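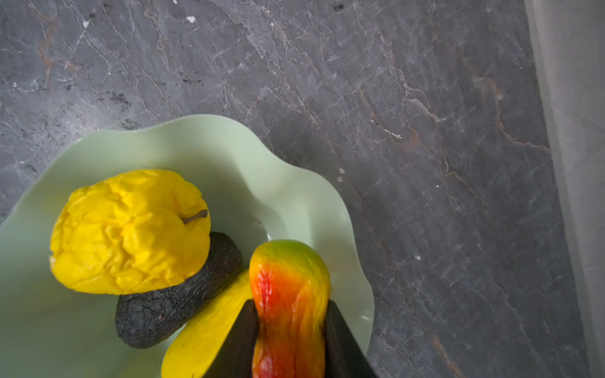 **Album of the year shortlist - who've you got?**

**tapedeck_moth**
Right, the shortlist is out and I've done nothing else all evening. Four albums up for the main prize and I love two of them to bits! Flornine getting a nod for a record they made in a borrowed chapel is the best news I've had since spring. The last track alone, with the harmonium coming in so late you think it's a mistake - goosebumps every time.

Gerkwood to win though, if I'm being sensible. It's their year.

**lowersecond**
Gerkwood?? Really? I like them, I've bought everything they've put out, but the new one is half a great album. Side two wanders off and never comes home. Benjelloun has made the better record by miles and it holds together from start to finish.

**tapedeck_moth**
> Side two wanders off and never comes home

That's why I like it! Put it on with headphones and the lights off, then come back and tell me it's wandering.

**brasspolish**
Have to side with lowersecond here. Saw Gerkwood in October and they played the whole thing in order, and you could feel the room sag after the interval. Lovely bunch, brilliant drummer, but the songs thin out. Benjelloun live is something else, the bass player sings all the high parts and you can't work out where it's coming from.

**kettle_on_4**
Can I put in a word for Rundard, as no one else will? Yes it's noisy, yes the singles are daft, but I've had it on in the kitchen all week and my two are now shouting the chorus of the opener at breakfast. Most fun thing on the list. Prizes never go to fun records and it drives me up the wall.

**lowersecond**
Rundard is fun, I'll give you that. Album of the year, no.

**kettle_on_4**
Why not, though? You've just said it's fun!

**oddmeter**
Anyone know how the voting works this time? I read it's around 1000 members and they all get one vote, but last year there was a panel at the end that could overrule it.

**brasspolish**
Panel's gone, I think. Straight vote now. Which probably helps Gerkwood - everyone's heard of them - and does nothing for Flornine, sadly.

**tapedeck_moth**
Don't say that, I've got my hopes up now. Playing the chapel record again before bed. lowersecond, headphones, side two, report back please!

**lowersecond**
Fine. One more go, tomorrow night. Still voting Benjelloun in the poll.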